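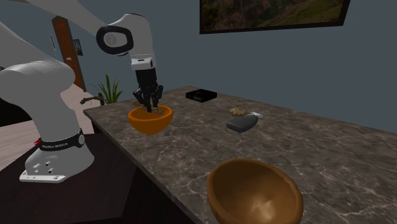

4. Sealing the countertop

Read this section through before opening the oil. It covers solid wood tops in the Sundthorpe range. For stone tops, go to section 6.

Before you start

The top must be fixed down and all cutouts finished. Remove the sink and faucet if they are already in place. Open a window and keep it open until the last coat is dry.

Steps

1. Sand the surface with 100 grit paper, always along the grain. Do the front edge and the inside of the sink cutout as well.

2. Vacuum up the dust, then wipe with a barely damp cloth. Let the wood dry fully.

3. Stir the Duman oil. Do not shake the can.

4. Pour a small amount onto a lint-free cloth and spread it thinly. Work from the back edge toward you.

5. Wait 30 minutes, then wipe off whatever has not soaked in. Oil left standing turns sticky and has to be sanded back.

6. Leave overnight and repeat. Two coats are enough for most of the top. Give end grain and the sink cutout a third.

CAUTION: Cloths soaked in oil can catch fire by themselves. Lay them flat outdoors to dry, or keep them under water in a closed metal can.

Note: The surface may feel slightly tacky for up to 2 days. Keep small appliances and cutting boards off it during this time.

Replacement oil is order number 505. For care after the first month, see section 5.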